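We put two-arm cells in returns and my packers think they're being replaced

I supervise the returns and repack room at a small warehouse (Trurnuritz, day shift). In June the company started setting up a Malar cell at the end of my line. It has two arms on one table and it's meant to take mixed small items that come back from stores, put what belongs together onto a tray and put the rest away in a drawer. My people have done that by hand for years.

So far it works on a practice table, with the kind of stuff we get back loose: a bottle, a carton, something yellow and round from the grocery side.
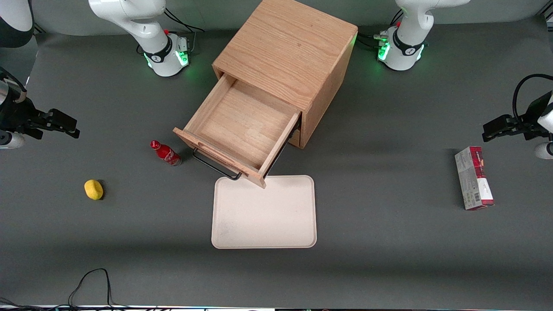
Practice table with the drawer open, both arms at the back.

My problem isn't the machine. Half of my packers have stopped talking to the two who were picked to work with it. One told me she'd rather quit than "teach it her job." Management says no one is losing hours but won't put it on paper. The two operators got a new job title and the same pay. What did other places do about this? And what does the person standing next to it do all day? I can't get a straight description from the vendor, and I have to write one.

Posted by Danai Zacharopoulos, Sunday, July 14, 2019

Pantelis Gkikas

I was a lead at Kourkoulas when we went through this, different make of cell but the same kind of work. I'll take your last part first.

The person next to it does four things. They set out the items, they watch, they stop it when it's about to do something dumb, and they write down what happened. The writing down was the part we got wrong. We left it to whoever had time, so after a month we had a notebook that said "dropped again" on every page and no way to tell which item or which arm. 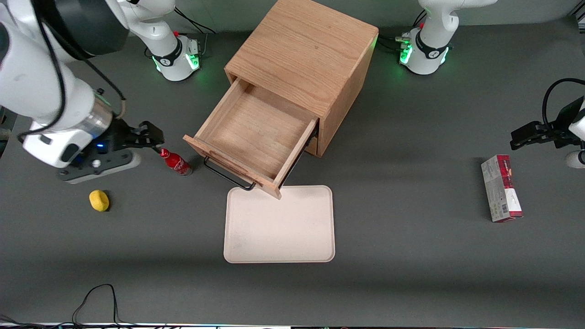 Put the logging in the job description with its own time, at the end of each run and before the next layout goes down. Our sheet had the item, left or right arm, what it was trying to do, and whether a person had to step in. Ours ran 3,910 lines by the time the cell went live. People who had been sour on the whole thing got interested in the sheet, mainly so they could prove the supervisor wrong about bottles.

On pay, your operators are right to be annoyed. A new title at the old rate tells everyone else on the floor what to expect. We got ours moved up a grade, but it took a written list of the duties, so write the list even if nobody has asked you for it.

Last thing, rotate. Two chosen people will always look like the boss's pets. We trained 3 per shift and swapped weekly. The complaints didn't stop, but they turned into complaints about the schedule, and I could deal with those. Expect the first swap to be slow. Your experienced pair will want to stand over the new one, so send them back to the line for the day.

One more practical note. If your cell has cameras down at the grippers, let the packers look at that view on the monitor during a break.
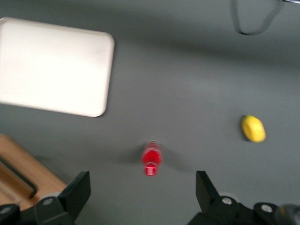

Looking down past the fingers at a red bottle, tray at upper left.

Mine had assumed it saw the table the way they did. After they'd watched the screen for a while they started laying things out with more space between them, and I hadn't asked for that.

conby_nights

get the hours thing in writing. we were told the same at Conby and then they just didn't fill spots when people left. nobody was fired so technically it was true. also ask who cleans the table, it ended up being us

Danai Zacharopoulos

Thanks both. The log sheet is something I can start this week without asking anyone. I'm taking the duties list upstairs together with the hours question, and I've asked for a third name on my shift. Pantelis, did your operators keep packing quotas on the days they were at the cell? Mine are still being measured on theirs.

Pantelis Gkikas

No. We took cell days out of the count completely. Do that before anything else.

Contact us | Terms | Copyright 2019 | Back to top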